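Let the Crows Have Their Weird Hobbies
Ward Vanhove
Sep 24, 2022

I have spent a good part of my adult life watching crows do things that make no sense, and I would like to speak up for it. Not the famous stuff. I love a crow solving a puzzle box as much as anyone, but the behavior that keeps me out in the cold with a thermos is the other kind: a bird sliding down a wet shed roof on its belly, walking back up, and doing it again.

At Nirkcombe, where I watch most mornings in winter, there's a tin roof over the old boat store that gets used this way whenever it frosts. Last January I logged 54 slides by what I'm fairly sure were four birds. One of them carried a jar lid for most of it. She'd set the lid down at the ridge, look at it, step onto it, fall off, and start over (I was laughing so hard I lost my place in the notebook twice).

When I tell people this, the first thing they want to know is what it's for. Are they cleaning their feathers? Getting rid of parasites? Showing off to a mate? Those are fair guesses, and one or two may turn out right. But I think we reach for them too fast. We are comfortable with an animal that wants food, safety or sex, and we get nervous about an animal that wants a good time. So we write "possible maintenance behavior" in the margin and move along.

I did it myself for years. My early notebooks from the Gomska marshes run to 721 pages, and I went back through them this summer looking for play. I found the word nine times. What I found over and over was "unclear," usually next to a description that any eight-year-old would have read correctly: two young crows passing a stick back and forth in flight, dropping it, diving for it, fighting over it, then leaving it in the mud.
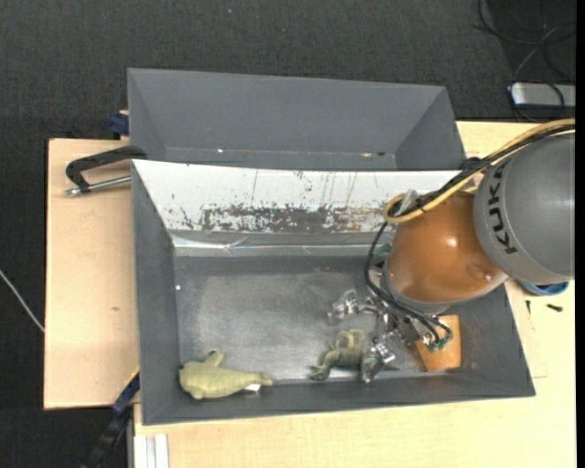
Muñoz wrote to me after I gave a short talk on this and said I was letting myself off easy, that calling something fun is just another way of saying we haven't worked out what it does, and that a crow burning energy in January had better be getting something back for it. It's a good objection and I've chewed on it a lot.

My answer is that both can be true. Play very likely does pay off somewhere down the line, in better flying or quicker feet or knowing which neighbor will put up with you. But the bird on the roof doesn't know that. Whatever gets her back up to the ridge in a freezing wind is happening right then, inside her, and I'd like to see that studied for its own sake – with real hours and real money behind it.

It can be done, too! Play is messy and it shows up when it feels like it, so you need people willing to sit still for a long time and write down everything, including the dull parts. The Skukotum winter watch put in 600 hours last season with borrowed scopes and a lot of soup. Their sheets have a box marked "play" right next to the one for feeding, and people tick it without blushing.

I've ruled the same box into my new notebook. The first frost usually reaches the boat store a little before the rest of the village, and the jar lid is still up there in the gutter.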